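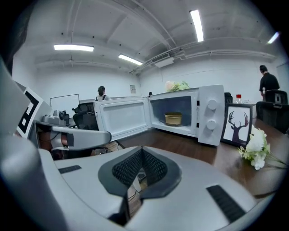 4. Collecting demonstrations with the hand-held gripper

This section covers recording human demonstrations for the Jelach policy training method. It assumes that the gripper has been assembled as described in Section 2 and that the recording software is installed. Camera calibration is covered in Section 3 and must be finished before any session recorded here can be used for training.

Last revised Nov 30, 2023. Applies to Jelach recorder 2.4 and later.

4.1 How the data is used

The Jelach method trains a visuomotor policy from wrist-view video. Each demonstration yields three synchronized streams: the image, the six-axis pose of the gripper, and the opening width between the fingers. Pose is recovered offline by visual-inertial tracking against a map of the room. Opening width is recovered from the square markers on the fingers. The policy receives the last 2 images and the matching relative poses, and predicts a short sequence of future poses and widths.

All poses are stored relative to the current gripper pose. The robot base does not appear anywhere in the data, so a demonstration recorded on one table can be replayed on an arm mounted at another, provided the motion is within the reach of the arm.

4.2 Before you start

You will need:

Hand-held gripper with camera fitted and lens clean
Two charged camera batteries
Memory card, formatted in the camera
Calibration board from Section 3
Task sheet for the task being recorded
Objects named on the task sheet

Check that both finger markers are flat and free of scratches. A marker with a lifted corner will be detected at the wrong angle and the width reading will drift. Replace it before recording. Markers are printed at a fixed size and must not be photocopied.

CAUTION: Remove rings and loose bracelets before handling the gripper. The trigger linkage has a pinch point behind the housing.

4.3 Preparing the room

1. Turn on all ceiling lights that will be used during the session and leave them on. Changing the lighting halfway through a session degrades the map.

2. Place the target object on the table with its working side facing the operator. For appliance tasks, leave enough space for the door to reach its full travel without touching other objects.

3. Place background objects on and near the table. The tracker depends on visual texture at several distances. A bare table against a white wall often fails.

4. Leave ordinary furniture where it is. Chairs can stand close to the table if the operator's elbow clears them during the whole motion.

5. Ask other people in the room to keep out of the space between the operator and the table. People walking in the background are tolerated by the tracker as long as they fill a small part of the view.

NOTE: Do not clear the room for every session. In the Carnegie trials, policies trained only on tidy backgrounds lost accuracy when tested in occupied rooms.

4.4 Recording the map

A map is recorded once per room layout. It must be recorded again whenever a large piece of furniture is moved.

1. Set the camera to the mapping preset and start recording.

2. Hold the gripper at chest height and walk slowly past the table from one side to the other. Keep the table in view.

3. Tilt the gripper up and down at each end of the path. Include the ceiling fixtures and the wall corners.

4. Bring the gripper toward the target object until the fingers are a hand's width away, then back out along the same line.

5. Return to the starting point and stop recording.

The recorder accepts a map when the start and end of the path are matched to each other. If the message LOOP NOT CLOSED appears, repeat the pass at a slower pace. Fast rotation is the usual cause.

4.5 Recording the gripper range

1. Hold the gripper still with both markers visible to the camera.

2. Open the fingers fully, then close them fully. Repeat five times at an even speed.

3. Stop recording and confirm that the recorder shows a minimum and a maximum width.

Do this at the start of every session, even if the same gripper was used the day before. Finger pads compress with use and the closed reading changes.

4.6 Recording a demonstration

The steps below use the microwave task, which is the reference task for this release. The task begins with the door closed and the bowl on the table. It ends with the bowl on the turntable and the door closed. Other tasks follow the same order.

1. Hold the gripper at the start position shown on the task sheet. Start recording and stay still for two seconds.

2. Move to the door. Approach from the front so that the door edge enters the view before the fingers reach it.

3. Open the door in one continuous motion. Follow the arc of the hinge. Do not pull straight back.

4. Release the door at full travel and withdraw before turning toward the bowl.

5. Grasp the bowl at the rim. Keep it level.

6. Move the bowl into the cavity and lower it until it rests on the turntable. Open the fingers only after the bowl is supported.

7. Back out along the line of entry until the fingers are clear of the cavity.

8. Push the door closed with the outer face of the finger.

9. Return to the start position, stay still for two seconds, and stop recording.

CAUTION: Unplug the microwave or use a unit with the magnetron disconnected. Do not run the appliance with the gripper inside the cavity.

Keep the free hand out of the view. If the free hand touches the object at any point, discard the demonstration. The policy has one gripper and cannot learn a step that was done by hand.

Move at a speed the arm can match. As a guide, one microwave demonstration should take 24 seconds. Demonstrations much shorter than this will be rejected by the velocity filter in Section 5.

4.7 Varying the demonstrations

Change one or more of the following between demonstrations:

Position and angle of the microwave on the table
Starting position of the bowl
Start height of the gripper
Objects on and beside the microwave

Do not vary the order of the steps. Mixed orderings in a small data set cause the policy to hesitate at the door, switching between two plans without completing either.

The reference set for the microwave task holds 47 demonstrations per room. Fewer can be used for a first test, but results should not be compared with the values in 4.9.

4.8 Checking the session

1. Copy the card to the session folder and run the check command.

2. Read the tracking column. Any demonstration marked LOST must be removed.

3. Read the width column. A flat line through the grasp means that a marker was hidden or out of focus.

4. Play back every tenth demonstration at normal speed. Confirm that the fingers and the object are in view at the moment of contact.

5. Add the room name, the operator number and the task code to the session file.

Common faults:

LOST at the cavity. The interior of an appliance has little texture, and when the gripper enters it the camera may see mostly plain wall. Approach at a slight angle so that part of the room stays in view.

LOST at the door. The door covers a large area of the image while it moves. Slow down through the middle of the arc.

Width jumps. Strong reflections on a marker. Rotate the table or move away from the light fixture directly overhead.

Late timestamps. The camera clock was not set. Scan the clock code and record the session again. Timestamps cannot be repaired afterward.

4.9 Reference results

The reference policy was trained on demonstrations from two rooms, Odville and Rostard, and tested in a third room that was not in the training data. Each trial was scored as a success only if the bowl was on the turntable and the door was closed at the end.

With background objects varied during collection, 13 of 20 trials succeeded. With a fixed background, six of 20 succeeded. Most failures in both conditions took place at the door, where the finger slipped off the edge before full travel. Placement of the bowl failed twice in the varied condition, both times with the bowl set down on the rim of the turntable.

These values were measured on a single arm and with one bowl. They are given so that a new installation can be checked against a known result. If your success rate under the same conditions is much lower, repeat the camera latency test in Section 3 before collecting more data.

4.10 Storage

Keep the original video. Processed poses can be regenerated, and the tracker was changed in August in a way that makes older pose files unreadable by the current trainer. Sessions recorded before that change must be processed again from video.

Continue to Section 5, Filtering and training.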